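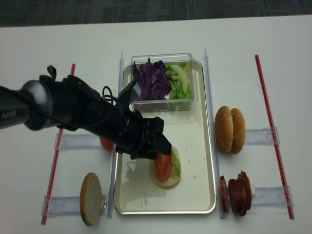
Kitchen and home > Household papers > Keeping and shredding

Storing and disposing of bank paperwork at home

Most households keep too much financial paper and shred too little of it. A drawer of old statements holds account numbers, addresses and signatures in one place, and a recycling bin left at the kerb overnight is open to anyone walking past. The routine below takes an evening to set up and a few minutes a month after that.

Sorting

Use three piles: keep, scan, destroy. Property deeds, wills, pension documents and loan agreements are kept on paper. Bank statements, payslips and utility bills can be scanned once they have been checked. Check how long your tax office expects records to be held before destroying anything connected with a tax return. Expired cards, unused cheques, card offers and PIN letters go straight to the third pile.

Junk post is often missed. A pre-filled credit application carries a name and address and should be treated like a statement.

Shredding

Strip-cut machines leave ribbons that can be laid side by side and read. Choose a cross-cut or micro-cut model. The Ristetti 600 we keep under the worktop is a cross-cut unit and runs for 2 minutes before it needs to rest. Overfeeding is the usual cause of a jam – stay one sheet below the stated limit, and remove staples if the manual says so.

Oil the blades when the machine starts to sound laboured. Use shredder oil on a folded sheet of scrap paper, fed through slowly. Do not use aerosol lubricants, as the propellant can ignite inside the housing. Unplug the machine before clearing a jam or reaching near the blades.

Cards should be cut through the chip and the magnetic strip, and the pieces put out in separate collections. Many shredders have a slot for this.

Storage

Papers worth keeping go in a lockable box, off the floor and away from the boiler and the sink. The Likura box file takes A4 without folding. A fire-resistant bag inside the box adds some protection, but check the rating on the label. Keep the key somewhere other than the same drawer.

Do not write PINs or passwords on the inside of a kitchen cupboard or on the calendar. Both are in plain view of any visitor or tradesman.

Monthly check

Compare each statement with receipts before it is scanned. Look for small unfamiliar payments as well as large ones. Report anything you cannot account for using the number on the back of the card, and never a number given in a text or email.

Related pages
Cleaning a jammed letterbox flap
Labelling spare keys safely
Pasaribu key safe: fitting to brick
What to put in a home inventory
Cillurley desk drawers: replacing the lock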